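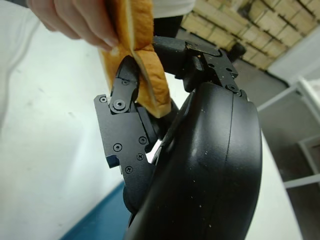

A folded slice of bread held between a visitor's hand and the robot hand at the Stenetti test bench, 23 February 2021.

The purpose of the visit was to decide whether a multi-finger hand belongs in our equipment plan or whether the plan should stay with suction and parallel jaws. Hammad Gilani and I spent the morning at Stenetti, which integrates handling cells for bakeries and sandwich lines. Babar Bajwa of their applications group ran the bench.

The hand is sold as the Clonis. It has jointed fingers of flat metal segments, screwed together, on a rounded palm housing. Bread was passed to it by hand. Sliced bread is a poor product for our current jaws: it compresses, it tears at the fold, and crumbs get into everything. The housing had specks on it when I looked, probably crumbs, and the screw heads and joint gaps on the fingers are places where more will collect. Bajwa quoted no washdown rating for the bare hand. A fitted cover is in development, with first samples promised for June. I would not place an order before we have seen one.

Cost. The hand alone is a little under a third of the cell price. The controller, the wrist camera and the Ansari software license make up most of the remainder. The license is annual and per arm, so it belongs in operating budget, and last year's draft had it under capital. Finger tips are a wear part. Stenetti suggests changing them every 600 operating hours, and a set takes one fitter less than a shift. Hammad asked for the tip price at quantities of 100 and 400. We have the first figure and are waiting for the second.

Throughput was not demonstrated at line speed. Stenetti's written estimate for folded product is around a third of what a person does at our station two. On that figure a single cell does not pay back inside our usual period, and a second cell does not improve it much, as the guarding and the infeed are priced per cell.

Floor space is less of a problem. The cell fits the bay now used for the Dastero wrapper if the wrapper goes out as scheduled. Power is adequate. Compressed air is not needed for the hand but would be for the infeed gate.

Recommendation for the plan: carry one cell as a trial line item, rental only, six months, with the cover as a condition. Keep the purchase line for 2029, when the jaw units are fully depreciated. Hammad will send Stenetti our product samples, including the soft rolls, and ask for a timed run.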